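16/05/2022

**1/** We rewrote our handling rules for small metal parts on the two-arm benches. Posting them in short form, as several people at Enotlow asked for the wording. Comments welcome from anyone running similar cells.

**2/** Rule one: grip force is set per part family and written on the job sheet. Operators do not change it during a run. If a part slips, stop the run, log it and raise a change request.

**3/** Rule two: cables on both arms are checked through the full range of movement before the first cycle. Checking them in the home position is not enough. A loop that clears at home can still catch at full reach.

**4/** Rule three: finger pads are inspected every 90 cycles and replaced at 1,000, whatever they look like. Fabric covers are brushed clean at each inspection. Lint counts as a finding and goes in the log.

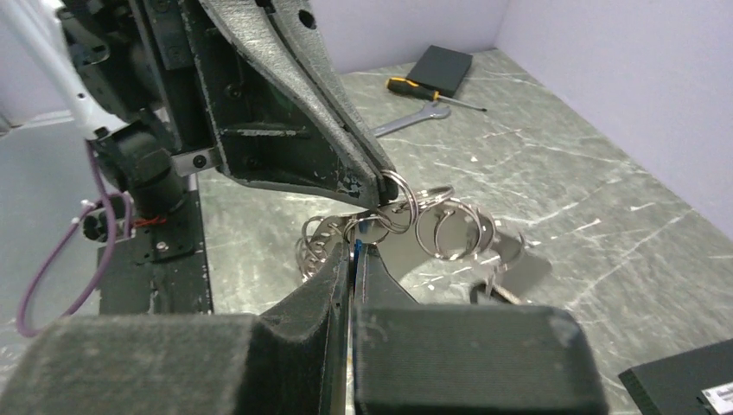
**5/** Rule four covers parts that tangle. One gripper holds, the other separates. Both arms must never pull on the same cluster at once unless the force limit is active on both. This was the most argued-over line in the draft.

**6/** The old Sturkilska procedure let the second arm pull freely. We went through 161 logged stops under it. 18 of them were double pulls, and those took the longest to clear.

**7/** Rule five: hand tools have a marked place outside the reach of either arm. "Back of the table" does not meet the rule. The reach line is drawn from the Atanasov layout sheet and includes the fingers, which the previous line left out.

**8/** Still open: whether worn plates should be rejected on looks or on measured thickness. Nusero's draft says looks. We prefer a measurement, but have not agreed where on the plate to take it.

**9/** Next review is in October. Until then the old sheet is withdrawn and should come off the bench.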